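Print | E-mail

Chapter 9
Sorting Dry Goods

Start with a clear table. Dry foods first – they keep, they stack, and mistakes cost little. Snack packs in one group, dried leaves and seaweed in another. Read the label before you move the bag. Piret Jõgi taught this at Cirkonwood for 35 terms and still begins teh same way.
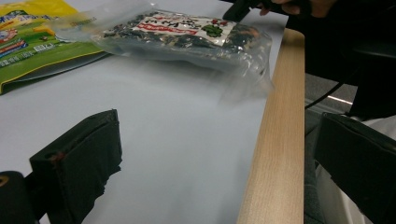 Where should a thin plastic bag of dried food go?

On top, or in a bin by itself. Dry leaves crush easily, and crumbs are hard to sell or cook with.

Boxes and jars come in section 3. Weights too. For now, labels facing up, one layer only – no piles untill the groups are settled.

Print | E-mail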